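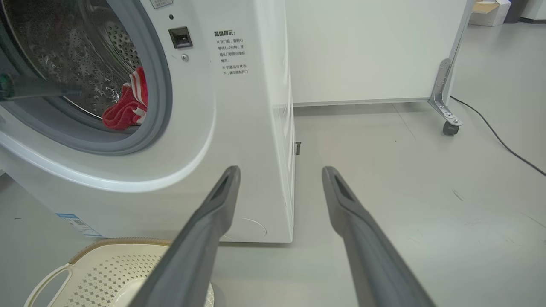 Laundry arm build, wrist cam view

gashi82
May 8, 2022
Finally got the arm down low enough to reach the washer! The red and white striped cloth is bunched up at the rim, and my fingers are still too long for comfort. Do I shorten them or move the base back?

Killano
Move the base. I cut mine down 5 mm and hated it, they just slipped on towels.

seno_37
Disagree, shorten them. Long fingers flex, and that rubber gasket will grab a tip sooner or later. Also I'd get the basket further out from the machine.

gashi82
Hmm, my bench is bolted down (dumb, I know), so moving the base is a whole weekend.

Killano
Still cheaper than new fingers. Try softer pads first?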